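Section 4. Good Practice for Two-Handed Work with the Hokex Grippers

Welcome back! By now you have both grippers plugged in and have (we hope) read the cautions in Section 3. These are the house rules we follow at Rosotholm, and Themba Ngubane and I have gone over them more times than I can remember, so please be patient with us if a few sound fussy.

4.1 Getting settled

1. Sit close enough to the table that your elbows can bend comfortably.
2. Let each cable hang with some slack. A tight cable will tug at your wrist, and you'll be fighting it all session long.
3. Open and close both grippers fully, twice, before you touch anything.

CAUTION: Keep the fingers of your other hand away from the jaws and the moving links.

4.2 Lifting a flat item

4. Bring one gripper to a corner or edge and close it slowly until the item stops sliding.
5. Tilt the item up and keep the second gripper low and nearby, ready to help.

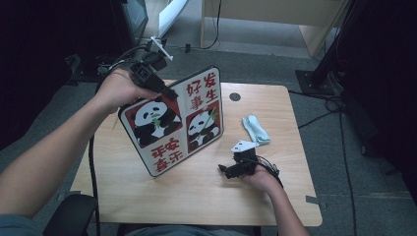 Figure 4-1. Panda board held by its upper left corner, second gripper kept low.

6. If a printed surface is involved, grip as little of the artwork as you can. We have 39 boards in the Widon set and would love to keep them all looking nice!

4.3 Thin panels

7. Stand the panel on its edge and bring the two fingers in from opposite sides, so the pads meet its faces squarely. 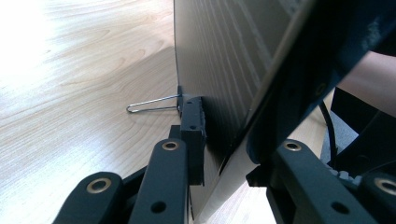
8. Squeeze only as hard as you need to keep it upright. Thin things bend sooner than you'd think, and more force won't make a crooked grip any straighter.
9. Watch for clips and anything else that sticks out along the edge, and place your pads clear of them.

NOTE: If the panel starts to lean, lower it to the table, let go, and begin again from step 7. Please don't try to catch it with your bare hand.

Questions about this section go to Charalambos Theodorakopoulos.

Last revised 2018-08-17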